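Revised 6/25/22. Replaces the earlier sheet for the Nulberg cloth line.

# Nulberg 70 Flat-Weave Utility Cloth

The Nulberg 70 is a general-purpose cotton cloth for drying, polishing and light wiping. It is woven flat, with no pile and no loops, and hemmed on all four sides. It is sold by Vemora in packs of 4 and in cartons of 500, under order code 589.

The number in the name is the finished edge length in centimeters. Cloths are square. The size is measured after the factory wash, so the cloth you receive has already lost most of what it is going to lose.

## Construction

| Item | Value |
|---|---|
| Fiber | 100% cotton, ring-spun |
| Weave | Plain |
| Finished size | 70 × 70 cm |
| Hem | Double-turned, lockstitched |
| Sewing thread | Polyester core, cotton wrap |
| Hanging loop | None (see Options) |
| Finish | Washed, no softener, no starch |
| Pack | 4 cloths, paper band |
| Carton | 500 cloths, unbanded |

Carton cloths are folded twice and stacked flat. They are not banded or counted into bundles. If you need bundles, order packs.

## Selecting this cloth

Use the 70 where lint is a nuisance and the surface is smooth: glassware, steel counters, painted trim, mirrors, sealed stone. A flat weave holds less water than a terry cloth of the same weight, and it will saturate sooner. For standing water, use the Nulberg Loop or a mop.

It is not a low-lint cloth in the cleanroom sense. Loose fiber comes mainly from the cut edge inside the hem, and most of it washes out in the first two cycles. Do not use it on optics or on wet varnish.

It can be used for handling warm trays if folded at least twice over and completely dry. It is not rated as an oven cloth, and we do not supply it as one.

## First wash

Wash before use. The factory wash removes the size from the yarn but leaves some natural wax, and a cloth used straight from the band will push water around for a while before it starts to take it up.

- Wash hot, with a plain detergent.
- No fabric softener, in this wash or any later one.
- Tumble dry on medium or line dry.

Two washes are better than one. Absorbency keeps improving with normal laundering and then levels off. Customers who send cloths out to a commercial laundry should ask whether softener is dosed automatically – many laundries add it to every cotton load unless told otherwise. Softener that has already built up can usually be stripped with one hot wash using washing soda in place of detergent, followed by a full rinse cycle.

## Routine care

Cotton tolerates heat and alkali well and acids poorly. Rinse out vinegar, descaler and citrus cleaners before the cloth goes in the hamper. Chlorine bleach may be used on undyed cloths at the dose on the bottle, but it shortens their life and weakens the hem thread before it visibly affects the weave. Oxygen bleach is preferred. Dyed cloths take oxygen bleach only.

Cloths used with linseed oil, tung oil or any drying oil must not be balled up or put in a hamper or dryer. They can heat up and catch fire without a flame nearby. Spread them out in a single layer outdoors until stiff, or put them under water in a lidded metal can, and then discard them according to local rules. Washing does not remove drying oil well enough to make a cloth safe to tumble.

Iron damp if a flat finish is wanted. The hem will pucker slightly if ironed dry.

## Colors

Undyed, pale yellow, gray and blue. Colors are reactive-dyed in the piece and vary a little between dye lots. The pale yellow varies most. If an order has to match, ask for a single lot and state the total quantity up front; we can't match a lot afterward.
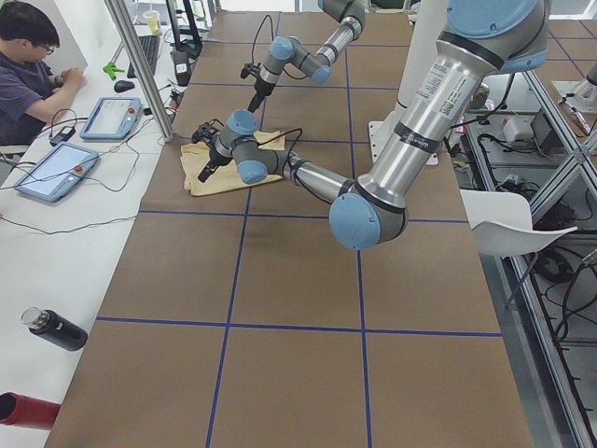 Many kitchens assign colors by area and keep to the same list for years. We have no recommended scheme. If your site already runs one with another supplier's cloths, send a sample and we will tell you which of our four is closest.

## Options

**Hanging loop.** Cotton tape, sewn into one corner. Carton orders only. Adds to lead time.

**Woven label.** Customer text on one line, sewn under the hem. Block capitals read best at this size.

**Tighter hem stitch.** Developed for Bornwood, who launder daily, and now open to all carton customers. It adds little to the cost and is worth having if your cloths fail at the corners first.

**Hứa stripe.** A single woven stripe along two edges, replacing the printed stripe we dropped last September. Being woven, it does not crack or wash off. Gray on undyed only.

## Wear and replacement

Corners go first, then the hem fold, then the center. A cloth with a split corner can be rehemmed and kept in use. Once the center is thin enough to see the weave open up under light, cut it down for rags.

## Ordering and questions

Quote code 589 with the color and the pack type. Options are added as a note on the order line. Samples are sent as single cloths, unwashed beyond the factory wash, so wash them before testing against anything you already use.

Technical questions go to Ruby-Lee Tawhiri at Vemora. For complaints about a delivery, include the lot slip from the carton lid.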